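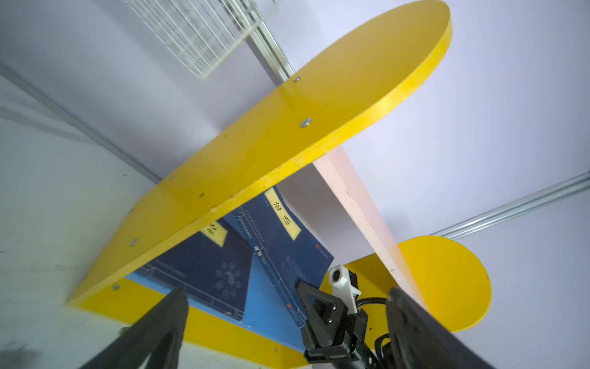
The yellow shelf from below, screws and all, with the Analects (论语) leaning underneath.

1 Sep 2024
By Jaruwan Kongkaew

Book corner, part two. Quick one this month, I have a newsletter to get out and half of it is still in my head.

So. The little yellow bookshelf. Lots of you asked about it after the April issue and I promised a proper update, then summer happened. It's up and in use at the Trokcombe reading room. Bright yellow, rounded sides, pink shelf in the middle. Two levels, so don't go bringing me encyclopedias. I love it. Hendrik Ngubane says it looks like a lunch box. Hendrik is entitled to his view.

First thing, the screws. Small round heads on the underside of the yellow board. They need a look now and then, same as on any small shelf that gets pulled about. Fingertip along the bottom, if one stands proud, a quarter turn with a hand screwdriver. Hand! Not the power driver. We had a split panel on the old Basorow unit that way and I still hear about it. Tell me if one's loose and I'll see to it, or see to it yourself and tell me after. Either is fine.

The yellow is worn looking along the front edge. Yes I know. I have a tin of paint someplace that may or may not match. I'm inclined to leave it. A shelf for reading from gets rubbed, and touch-up paint in a slightly wrong yellow is worse than the wear. If anybody has strong feelings, write in before I find the tin.

Now the books. The two Chinese classics in blue covers are out on the shelf. The Analects, 论语 on the label, and The Art of War, 孙子兵法. Dark blue with little white patterns on the Analects, pale labels on both, very handsome. The Meng reading group asked for them to be kept together and low down so please put them back on the lower level when you're done. Lying flat is good. Leaning is OK for an hour, not for a week. A paperback left on a slant takes on the slant and then never closes right again, and I've got a drawer of those at home to prove it.

Which brings me to flat versus standing, because I get asked every single time. My rule, for what it's worth:

Full shelf, stand them up. They hold each other.

Half empty shelf, lay them down. Big ones underneath, small ones on top, no more than a few high or people pull from the bottom and the lot goes over.

Anything floppy, down, always.

Pink shelf is for whatever we're talking about this month. At the moment there's a French one with the black and gold grid on the cover, La Dame qui... and I'll let you find out the rest of the title by picking it up. Cover facing up on purpose. People pick up covers, they do not pick up spines. We tried both ways in the spring and the face-up books went out far more. Not scientific but I was there. 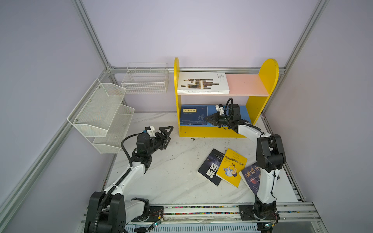
The wall storage is what I really need help with. We have the white wire basket on the back wall and the two-tier magazine rack on the left, and both are doing nothing at all right now. Good rack, too, slanted pockets, screwed to the wall. It wants magazines. Recent ones please, the sort a person would sit down with. Last time I asked I got 27 issues of the same boating monthly, all from one household, and while I am grateful I don't think anyone at Trokcombe owns a boat. Puzzle magazines good if they haven't been filled in. Cooking very good. Leaflets can go in the bottom tier as long as somebody (me, it'll be me) clears out the old ones.

The basket I'm thinking bookmarks, pencils in a cup, the sign-out cards. Wire's open so anything thin will drop through unless it's in something. If you've a shallow box or a tin going spare that'd be perfect. Don't buy one.

The tabletop. It's the white one with the gray marble-look veining and it shows everything. Specks, scuffs, crumbs off the shelf. Damp cloth, then a dry cloth, and please lift the books off first, do not wipe around them. I found a paperback with a wavy bottom edge last week and I have my suspicions. For scuffs try a plain pencil eraser before you go near a spray. And sweep out in front of the shelf base while you're there, little bits collect along it.

Books left out on the table are fine during the day. Fanned out is nice, folks can see what's what, the black one with the stars on it gets picked up that way. End of day they go home. If the lower level is full, bring them to me and I'll find room, don't jam them in. The blue covers will scuff if you do.

Donations: same as before, Lastport drop box or straight to Trokcombe, 2 bags at a time maximum. Paperbacks in any language, we're short on French and would happily take more Chinese. Nothing that smells of basement, sorry. I sort on Thursdays and I can get through 8 bags if the coffee holds out.

One last thing. Hendrik has the list of who has borrowed what and there are some gaps in it. If you've had a book since April, you know who you are, just drop it back. No fines, no speech.

More next month, including the paint question if I find teh tin.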